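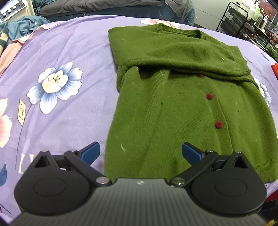

Which way should a heavy knit be folded so the collar does not stretch? Sleeves go across the chest first, then the body is folded up from the hem, and the piece lies flat in the drawer, never on a hanger.

April, 16:40

Folding notes for the knitwear drawer, continued. Today the green cardigan, the one with dark red buttons. I laid it on the purple flowered sheet with the collar away from me. Wool slides less on the sheet than on the bare table, so I will keep using it.

With the sleeve over the chest, the upper part becomes thick and makes a roll, and the roll hangs a little over the front. The top button goes partly under it. I tried to press the roll flat by hand, but the knit comes back. Konrad Pietrzak thinks the sleeve should lie lower, near the second button. I am not sure, then the shoulder pulls.

There is lint on the wool, one pale crooked piece low on the body. Also a small dark spot in the middle of the front, left of the buttons. I did not rub it. Jae-in, please look at it before we put the cardigan away, you know stains better than me.

Weight on the kitchen scale for the Hemwood box: not done yet. The Fendon drawer is 22 cm deep and 17 cm is already taken by the pullovers, so the folded cardigan must stay under five.

To do: lint brush, tissue paper between the layers, ask Jabłońska for more cedar blocks. Buttons stay closed when folding, I forgot to write this last time.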